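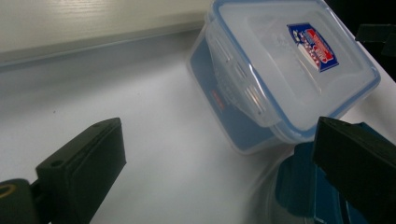 A snap-lock food box and the two fingers of the hand-held gripper at Barnano's workshop in Geltmont.

I've spent a good part of July opening and shutting plastic boxes, and I'm happy to report that my thumbs have recovered. Barnano, the small firm above the old Daza bakery in Geltmont, is after 3,495 recordings of people doing ordinary kitchen jobs, and it let me come in and do a few of them!

The project is called Firnulum. You hold a gripper in your hand, a bit like a pair of oversized tongs with a camera on it, and you do the job yourself: pick up the box, turn it, press down the clips, put it back. Every go is saved, and the whole lot is fed to a program that should one day work a robot arm on its own. No arm was needed for my bit, only me and a table.

Nazma Marikar, who runs the sessions, started me on food boxes with clip-down lids. I thought I'd be good at this (I pack lunches for a family of five) and I was dreadful. My first try took 171 seconds. You can't feel the clip give when there's a gripper between you and the box, so you push too hard and the whole thing skates off across the table.

"Please don't throw the bad ones away," Nazma told me when I asked if we could delete it. Fumbles get marked as fumbles and kept, and so do the goes where you drop the box and have another stab at it. See-through boxes are wanted too, she said, as the program has a harder time telling where a clear edge ends and the table starts.

They passed 1,000 recordings the week before I turned up, and Tarun Bhatt, who checks them one by one with a very large mug of tea, reckons lids are the slowest of the lot. Cups and spoons are nearly done. Jars come next, then zip bags, which he isn't looking forward to.

Barnano would like more people from the town to have a go, left-handers especially, as they've only had two so far. Sessions start at 2 in the afternoon and last an hour, and you don't need to know a thing about computers. Ring the bell at the side door and ask for Nazma. I'm going back for the jars.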